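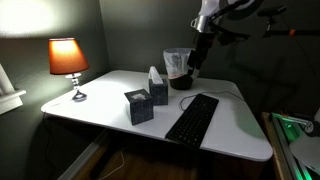
Young Readers: How Books and Comics Are Made

How a Comic Gets from an Idea to Your Library Shelf

A comic tells a story with words and drawings working together. You might read one in less than half an hour. Making it can take a year or longer, and several people usually share the work. This page explains who those people are and what each of them does. Words in the list at the end are ones you may want to use when you talk or write about comics at school.

Starting with a story

Every comic begins with an idea. Sometimes one person has the idea, writes the words and draws every picture. That person is often called a cartoonist. At other times, a writer makes up the story and an artist draws it. The two may live in the same street or in different countries, so the writer has to explain the story very clearly.

The writer does this in a script. A comic script looks a little like the script of a play. It says which characters are speaking and what they say. It also tells the artist what is happening in each box on the page. Those boxes are called panels.

A short piece of script might look like this:

PAGE 3, PANEL 2
Brustgate harbour, early morning. Fog. The ferry has left without Wilf, who is standing at the end of the pier with one shoe on.
WILF: I was only gone a minute!

The writer has not said what colour Wilf's coat is or how big the ferry should be. The artist will decide those things unless the story depends on them. If Wilf's coat becomes an important clue on page 31, the writer needs to mention it from the start.

Planning the pages

Before drawing anything carefully, the artist makes very small, quick sketches of each page. These are called thumbnails. They do not need to look good. Stick figures are perfectly acceptable. Thumbnails help the artist work out how many panels will fit on a page and where the speech balloons will go.

This is also when the artist thinks about page turns. When you hold a printed comic open, you can see two pages at once, but you cannot see the next one. If something surprising is about to happen, the artist will often place it just after you turn the page.

The size of a panel matters too. A large panel makes readers slow down and look about. A row of small panels can make a chase seem fast. The gap between two panels is called the gutter. Nothing is drawn there, but your mind fills it in. If one panel shows a boy holding an ice cream and the next shows a very happy dog, you can guess what took place in the gutter.

Pencils and inks

Once the thumbnails are agreed, the artist draws the pages in full. This stage is known as pencilling, even when the artist works on a computer tablet. Artists who work on paper often draw their pages larger than they will be printed. Small mistakes become harder to see when the picture is shrunk.

Next comes inking. The inker goes over the pencil drawing with dark, clean lines, using a pen, a brush or a digital tool. Inking is more than tracing. A thick line can make an object seem heavy or close. A thin line can make it seem light or far away. The inker also decides which areas should be filled with solid black, such as the inside of a cave.

Adding colour

The colourist chooses the colours for every panel. Many comics are printed in black and white and do not need a colourist at all, but where there is colour, it does a great deal of work. It can show the time of day. It can help you find the main character in a crowd. It can also tell you that the story has moved into the past, if all the memories are shown in soft browns, for example.

Older comics were printed with a small number of inks. Colours were often made from tiny dots placed close together. If your library has a very old comic in its collection, ask a staff member whether you may look at a page through a magnifying glass.

Letters and sounds

The letterer adds all the words. Letterers once did this by hand, and some still do. Others use a computer. Their job includes the speech balloons, the captions and the sound effects.

Balloons have to be placed in the right order. In English, we read from left to right and from top to bottom, so the person who speaks first should have the highest balloon, or the one furthest to the left. Japanese comics, called manga, are usually read from right to left, and many are kept that way when they are translated into English.

The shape of a balloon gives you information as well. A jagged edge often means that a character is shouting. A cloud shape usually means that the character is thinking. A dotted outline may mean a whisper.

The editor

An editor looks after the whole book. The editor reads the script, checks the drawings and makes sure that everyone finishes on time. Editors also look for things that do not match. If a character has a backpack in one panel and no backpack in the next, the editor will ask the artist to fix it.

Consuelo Rivas edits comics for young readers at Dromiseo, a small publisher in Wornton. She reads each book three times before it goes to the printer. "The first time, I read it for fun, just as a reader would," she says. "The second time, I read only the words. The last time, I look only at the pictures, and I usually find a mistake."

Printing and binding

When the pages are ready, they are sent to the printer as computer files. Dromiseo sends its books to a printing company called Begović. A first printing of a Dromiseo comic is usually 1000 copies.

The pages are not printed one at a time. Several are printed together on a very large sheet of paper, and some of them appear upside down. When the sheet is folded and trimmed, the pages end up in the correct order. You can try this yourself. Fold a sheet of paper in half, then in half again. Number the pages while it is folded, and then open it out to see where the numbers have gone.

Thin comics are held together with staples along the fold. Thicker books are glued or sewn at the spine.

Why old comics are collected in books

Comics were once sold mainly as thin magazines or printed in newspapers. They were cheap, and many were thrown away after they had been read. Publishers now gather some of those older stories into books with strong covers, so that new readers can enjoy them.

Collecting old comics can be difficult. The original drawings may be lost, and the publisher might need to scan a printed copy. People then repair tears and stains on a computer. A collected book may include an essay at the back about the artist or the time when the stories were made. Some older stories show groups of people in ways that are unkind or untrue, and the essay may discuss this. It is a good idea to talk about these parts with an adult.

Words to know

Caption: words in a box that tell part of the story but are not spoken aloud by a character in the panel.
Gutter: the space between panels.
Panel: one box or picture in a comic.
Script: the written plan for a comic.
Spine: the edge of a book where the pages are joined.
Thumbnail: a small, quick sketch used to plan a page.

Try it yourself

Write a script for a comic that is one page long, and give it to a friend to draw. Do not explain anything aloud. When your friend has finished, compare the drawing with the picture you had in your mind. Then swap jobs and try again with a new story.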